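About Prelcombe

Small language school, second floor, Itville. Evening classes mostly. English, Indonesian, a bit of Portuguese when we can find a teacher for it.

Started with one room and seven students, all of them nurses off the late shift. Still in the same building, more rooms now. 284 people enrolled this term, from absolute beginners to folks who just want to stop freezing up on the phone.

How it works: small groups, lots of talking, not much homework. No textbooks before week three. Come tired, thats fine, everyone does. Coffee is free, the good mugs go early. 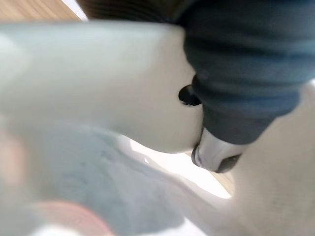
Khairul Hutapea wrote to us in March that the Tuesday-type drills bored him stiff but the free talk hour got him through a whole job interview in English, and could we please make it two hours. We did. Drills are shorter now too.

Teachers: all part time, all paid for prep. Most learned their second langauge as adults, so they know what it feels like to forget the word for spoon.

Placement chat takes 24 minutes or so, no test, no fee. New groups start whenever we have enough people at a level. Waiting list for Indonesian 2 is long, sorry, working on it.

Sister school in Tambunan, same prices, better parking. Ask at either desk about switching mid-term.

Office open from noon. Ring twice, the bell sticks.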